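The toy bed problem got bad again in February. By the time I noticed, plush had spread from one corner of the mattress to the whole middle, and every evening started with me shoveling animals onto the floor so somebody could lie down. So I went back to my box method, and a couple of people asked me to write it up properly. It's cheap, it's quick, and you can do it sitting down!

## What you need

- One open box, shoebox size or a bit bigger
- A label or a strip of masking tape
- A soft brush (an old baby hairbrush is perfect)
- A damp cloth
- A wide-tooth comb for anything with feathers or a long tail

I get my boxes from Cokdale, the discount place near us, but any box with fairly stiff sides will do. Skip the really deep ones – things sink to the bottom and never come back up.

## Step 1: Work on the bed

I know, it seems backward to sort on top of the mess. But the bed is the biggest flat surface in the room, it's a good height, and small pieces don't roll under furniture. Push the duvet up toward the pillows, leave the sheet clear in the middle, and put the open box right there where you can reach it from both sides.
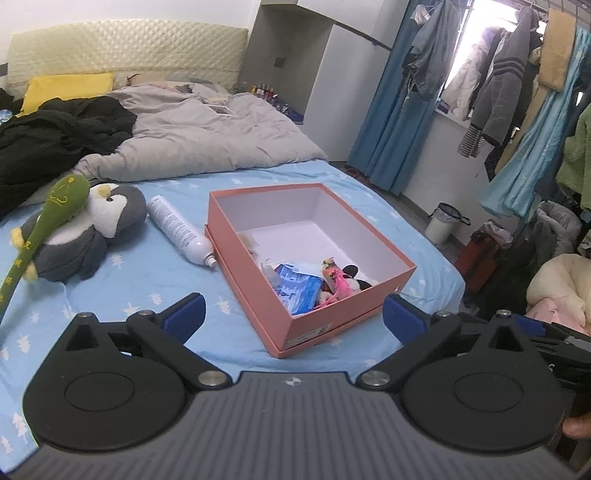
*The pink box mid-sort, with the penguin waiting outside.*

## Step 2: Set the limit first

Decide how much gets to stay on the bed before you touch anything. At our house it's one box plus 2 big plushies that don't have to fit inside. I've tried being generous with five big ones and we were right back to shoveling within a couple of weeks.

The little stuff goes in the box: small plush, figures, the odd packet that belongs with a toy. Big floppy things stay out until the end. If you put a penguin in first, you've got a box of penguin and no room for anything else (ask me how I know).

## Step 3: Give everything a quick once-over

As each toy goes past you, check the seams, the eyes and anything glued on. Brush the fuzzy ones in the direction the pile runs. For dusty faces I use the damp cloth, wrung out hard, and then leave the toy out to air before it goes near the box.

I also keep a spray can of fabric freshener from Plavus in the closet for the really stale ones. I do those by an open window, one light pass, and let them dry all the way. Keep it away from little kids while you're working, and put the can back on a high shelf afterward.

## Step 4: Slow down for feathers and tails

Feathery toys need their own step. Those stringy tails mat up if you cram them under something heavy, and once the ends start to fray there's no going back. 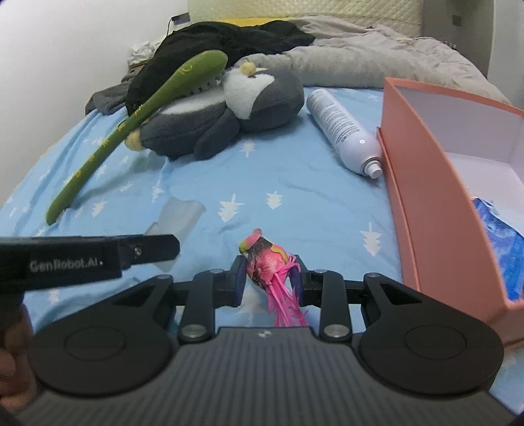 **Can you wash a toy bird with a stringy feather tail?**
I'd keep it out of the washing machine. Wipe the body with a damp cloth, then smooth the tail with your fingers or a wide-tooth comb, starting at the tips and working up. Lay it flat to dry.

When you pack one, it goes in last, on top, with the tail running along the side of the box. Don't fold it. If the tail is longer than the box, let it hang over the edge and leave the lid off.

## Step 5: Label it and park it

Write something on the near side so it faces you on the shelf. Mine say things like "bed animals" – nothing fancy. The box lives at the foot of the bed during the day and on the floor beside it at night, and the leftovers go into the big Grondley bin in the hall closet. I swap a few toys between the two whenever the bed crew gets boring.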